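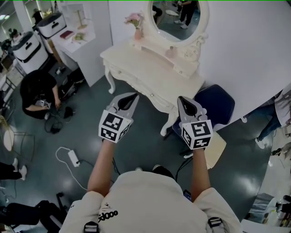
Welik Hand Grippers: The Pair I Keep Recommending

I sell a lot of gear for teaching robots, and I get one question more than any other. What do I buy if I want to collect demonstrations and I don't want to haul a whole robot arm into somebody's bedroom? My answer for a good while now has been the Welik pair. You hold one in each hand, you do the job the way you'd normally do it, and the recording gives you something a two-armed robot can learn from. I'm Kolbrún Briem, I run the equipment side at Findwood, and I've spent more hours with these things in my hands than I'd like to add up.

Each gripper is light gray and has two fingers with black tips. On top of each one sits a white marker cube with black square patterns on it, and that's how the software knows where your hand is and which way it's turned. Left and right have their own patterns, so please don't swap the cubes once you've set up a pair. I did that in June and lost an entire afternoon of drawer openings. My own fault!

What it's like to use

The first ten minutes feel silly. You go to pick up a hairbrush and you miss it, because you're used to having five fingers and now you've got a beak. Then it clicks, and you stop thinking about it. Small knobs are a good place to start – the kind you find on the drawer of an old vanity table – since you have to line up both fingers before you close. Cushions are easy. Chairs are harder than you'd think, because people want to grab the back with their palms, and you don't have palms anymore.

Keep your hands at chest height between tasks. It gives the tracking a nice clean view of both cubes, and it's the pose we ask people to start and finish every recording in. Yutong Yan wrote that rule into our setup sheet and it has saved me so much trimming afterward.

Mirrors deserve a word of their own. If you're working in front of one, the software can pick up a second copy of a cube in the glass. There's a setting for it (it's called "ignore reflections" and it's off when you first install, which I've grumbled to Welik about). Turn it on before you go anywhere near a dresser or a bathroom. Shiny floors have been fine for me.

What's in the case

The two grippers with their cubes fitted
A spare set of black fingertips
Two charging cables
The calibration card
A printed setup sheet from us, with Yutong's rules on it

The chest straps are sold separately. We carry the Pomare ones in three sizes, and I'd try one on before ordering a stack, as the medium runs small. You'll also want your own power strip. Every room I've ever worked in has had its outlets in the wrong place.

The good and the less good

I like the grip. It's comfortable for a full session, and I have small hands, so that says something. Steinar Østergaard has very large hands and he's happy with it too, although he takes the finger loop off. The fingers open wide enough for a mug or a thick book. Charging is quick, and the software stores up to 1024 clips per project before it asks you to start a new one, so you can work for days without any housekeeping.

On the less good side, the fingertips wear. If you're doing rough stuff like wicker or brick, expect to replace them sooner than the manual says. The cubes scuff if you knock them together, and you will knock them together, usually while folding something. And there's no wrist strap, so don't let go.

Do you still need a robot? For collecting, no. For checking that what you collected works, yes, sooner or later. Plenty of our customers gather clips with the grippers and then rent robot time from Fererton or from us.

Price and ordering

The pair is $2455 with the case, and shipping inside the country is included. Orders usually leave us in around 4 days. If you're buying for a school or a lab, write to Valdemar Bjarnason before you order and he'll set up an invoice – please don't put it on your own card and then ask us to move it, it's a pain for everybody.

You can also come by and try a pair. Bring the object you're most worried about. Last month a customer brought a very fussy jewelry box and we had it open on the second attempt.

Contact Findwood Equipment | Shipping and returns | © 2022 Findwood | Back to top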